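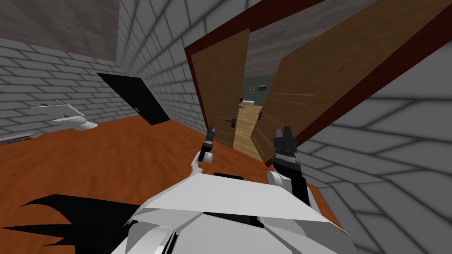 Most building specifications treat the internal door as a solved product. The schedule lists a leaf size, a fire rating, a finish and a set of hinges, and the designer moves on to the facade. I think this is a mistake, and that the width and type of internal doors should be settled before the room layout is drawn. A pair of wooden double doors, standing open between a small room and a brighter one next to it, does several jobs that a single leaf does poorly. It lets light through, it gives a wide passage for furniture, and each leaf sweeps a smaller arc than one leaf of the same total width would. Those are measurable properties and they belong in the brief.

The usual objection is cost. A pair needs a second leaf, a second set of hinges, flush bolts top and bottom, and a meeting stile that stays in line through the seasons. Rahel Plattner, who priced the joinery for our renovation at Vommont, put the difference at 478 francs per opening over a single door of decent quality. I do not dispute the figure. I dispute what it is compared with. The same budget carried a ceiling lighting package that cost far more and was switched on in the inner rooms through most of the daylight hours, because the single solid doors between them were kept shut.

They were kept shut because they were in the way when open. This is the part that drawings hide. A plan shows the swing as a thin quarter circle, and thin lines are easy to ignore. In use, that quarter circle is floor area on which nothing can be placed. Split the same opening into two equal leaves and the total swept area is cut in half. The occupant can put a cabinet where the drawing would otherwise have forbidden one, or more often, where the drawing permitted one by error.

There are real technical problems with pairs, and the people who sell them tend to skip over these. The first is the meeting edge. Solid timber moves across the grain, and a gap that is correct in December will bind in a humid summer. Hudard, the supplier on our project, asked for 4 mm at the meeting stiles, and I would not go below that without a stable core. The second is sound. Two leaves have more perimeter than one, and the joint in the middle is hard to seal. For a bedroom or a consulting room I would still specify a single leaf with a drop seal. The third is the inactive leaf. If its bolts are stiff or hard to reach, it will stay bolted, and the owner has paid for a wide opening and received a narrow one.

Theresia Kälin, who reviewed an early draft of this piece, argues that sliding doors answer all of this at once. I disagree. A pocket door takes the wall with it — no sockets, no shelves, no pipes in that section — and the track cannot be reached without opening the lining. Hinges can be adjusted by anyone with a screwdriver.

My proposal is modest. Add a column to the door schedule for the expected normal position, open or closed. Where the entry is "open," check that both leaves can rest against something at 100 degrees or more without blocking a switch or a radiator. Where the entry is "closed," spend the money on seals.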